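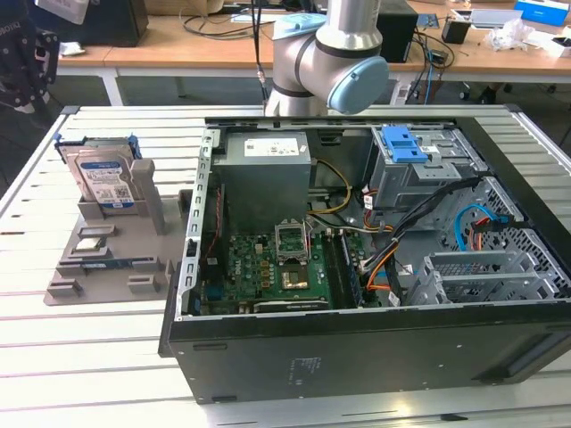 Fixed view of the bench, with the tower open and the parts tray at its left.

Flusier Desktop Assembly Set – README

Hello, and thank you for picking up this data set. It holds 547 episodes of robot arms working inside an open desktop computer, recorded over one long May at the Fonley workshop. We made it to teach a policy the fiddly parts of putting a PC together, and we would be delighted if you found some other use for it that never crossed our minds.

What an episode is

One episode is one try at one step, driven by a person from start to finish. There are 4 steps: processor, memory, drive and cable. Each episode folder has the video streams, the joint positions, the gripper opening, and a one-line instruction in plain English, such as "put the memory stick in the slot." We wrote the instructions by hand and let them vary a little, so please don't be surprised when the same part goes by two or three names.

Most of the driving was done by Teodoro Quezada and Bogdan Kaczmarczyk. They have quite different styles (Bogdan likes to hover and think, Teodoro goes straight in and fixes things afterward), and the operator field tells you who was at the controls. If you plan to train on one style only, filter on that field first.

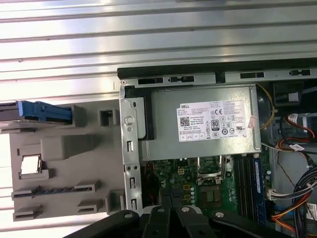

Wrist video is the stream we would ask you to look after most carefully, and we kept it at full size for every episode. Please don't crop the bottom of it to save space, tempting as that is. The black fingers reach up over the lower edge of the motherboard there, and a policy that can't see its own fingers has a hard time learning where they end and the board begins. The same view takes in the socket with its gold contact pads and the blue memory module over in the rightmost slot, so one picture gives you the tool and both targets together. Bright metal does wash out in places. We left the exposure alone, and a bit of brightness jitter in training served us well.

Folders

episodes/ – one numbered folder per try
splits/ – train and test lists, plain text
calib/ – camera and arm calibration, one file per setup
notes/ – operator remarks, typed as they came

There were two setups, and the setup field says which one you have. The second came after we moved the lights, so pair each episode with its own calibration file or your points will drift.
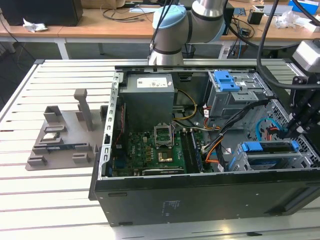
Failed tries are kept, and we hope you will keep them too. They carry the label "fail" and a short reason where the operator remembered to leave one. In 14 episodes the label is missing altogether; these are listed in notes/unlabeled.txt and left out of both splits.

Known gaps

Cable episodes run long, and the pauses in them are real pauses, with someone working out which way to turn the wrist. Trim them if you like. The loader, Clilimley, has a setting for it called skip_idle, turned off by default. Joint readings from the first setup are a touch noisier than those from the second, and we haven't smoothed them.

Questions and corrections are very welcome – write to the Zalewska help list with the episode number in the subject line, and one of us will dig out the notes.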